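Teaching by demonstration (robotics)

From the Clekeo open reference on automation. Article needs more sources. Last edited August 19, 2024

Teaching by demonstration, also programming by demonstration, learning from demonstration, or in factory talk just "showing it", is a group of methods for getting a robot to do a task by having a person do the task through the robot, or in front of it. No code written for the movement itself. The person moves the arm by hand, or drives it from a distance with a controller, and the machine records joint positions, gripper opening, camera pictures, sometimes forces. The recording is played back as it stands or used to train a control policy.

Not the same as offline programming, where the path is drawn in software first.

Names

Terms overlap badly. "Lead-through" and "hand guiding" usually mean pushing the real arm about. "Teleoperation" means remote control, with or without learning afterwards. "Kinaesthetic teaching" is the academic word for hand guiding. "Imitation learning" covers the learning half only, and can use video of people with no robot in it. Older manuals say "teach-in" for nearly everything, including jogging the arm with a pendant.

History

Early paint-spraying robots were taught by lead-through. A skilled sprayer held the end of the arm, or a lighter dummy arm of the same shape, and sprayed one part; the movement was stored and repeated. Worked well enough for paint, where a smooth path matters more than exact position. Poor for anything where the part moved between cycles, as playback had no idea where the part was.

Remote handling grew up seperately, in work with radioactive material. The operator moved a pair of handles behind thick glass and a matching pair of arms on the other side followed, first by mechanical linkage, later by motors and cables. Nothing was recorded for teaching. The paired layout came back much later in learning research, with cheap motors and a computer in between.

Cameras changed the picture. Once a policy could take in images as well as joint angles, a demonstration stopped being a path and became a set of examples of what to do when things look a certain way.

Methods

Hand guiding. Arm's motors are set to cancel its own weight and the person moves it directly. Quick to learn. Drawbacks: person's hands and body get in the camera view, two arms at once is awkward, and a heavy arm makes jerky paths. Also hard to work the fingers while holding the wrist.

Leader and follower. A small copy of the arm, the leader, is held by the operator and the working arm follows joint for joint. Popular for two-armed work, one leader in each hand. Operator feels little or nothing of the contact unless force feedback is fitted. The Plarora bench kit is of this type, so is the older Fladetti pair, which had the leaders clamped to the table edge, and right-handed users complained about it.

Handheld controller or tracked glove. Operator's hand position is turned into gripper position by calculation. Elbow does what it likes. Trouble near the limits of reach, where a small hand movement asks for a big joint movement.

Handheld gripper. No robot at all at recording time, only a gripper with a camera on it, carried round by a person. Cheap and portable. Some movements collected this way can't be done by the arm later, and those have to be thrown out.

Recording

One run of the task is an episode. Starts from a home position, ends when the task is done or given up. Between episodes somebody puts the objects back, in slightly different places if they know what they are doing. This resetting takes up a big part of the working day and is left out of most published timings.

The Alemneh collection, put together under Wubit Jemal, is often used in teaching courses. It has 176 episodes of kitchen sorting by 11 operators, of which 17 were later marked as failed and kept in on purpose. Started in February with only 40 episodes and a single operator; policies trained on that first batch copied her habit of pausing before each grasp. Pauses are a known problem. A policy that sees many still frames may learn to keep still.

Camera placing

Most set-ups have one fixed camera looking at the whole table and one on each wrist. The fixed view gives layout. The wrist view gives the last few centimetres, which the fixed camera often can't see because the arm is in the way.

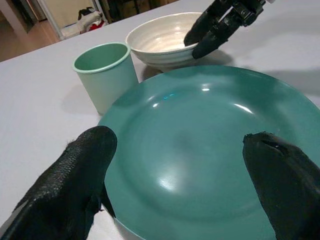
Tableware is a common choice for wrist-camera work, being cheap, easy to get hold of and awkward in useful ways. Rims are thin and curved, a flat plate gives fingers little to get under, and glazes shine. On the teal plate the overhead lights leave bright spots along the rim and a softer glare in the well, and such marks shift as the camera moves, so a policy trained under one set of lamps may do badly under another. Two-armed layouts bring a further point: the second gripper can turn up in the first one's wrist view, as it does over by the white bowl, and the policy then has both its own fingers and the other arm's to go on. Rubbery finger coverings help with grip on smooth ware but wear at the tips.

Quality of demonstrations

Consistent beats clever. Two operators who grasp a cup differently, one by the rim and one round the side, can leave a simple policy averaging the two and closing on air. Newer policy types cope with this better. Written instructions to operators usually fix the grasp, the order of objects and which arm goes first.

Speed is argued over. Slow runs are cleaner but longer. Recoveries from small mistakes, a slipped grasp and second try, are mostly kept now; older practice was to delete them.

Limits

Policy rarely does better than the person who showed it. Forces are poorly captured by most remote set-ups. Changes of table height, lighting or camera angle after recording can undo the lot. Long tasks drift, as small errors take the arm to places no demonstration covered, and correction runs, where the operator takes over part way through, are the usual remedy.

See also

Teach pendant
Haptic feedback
Remote handling
Behaviour cloning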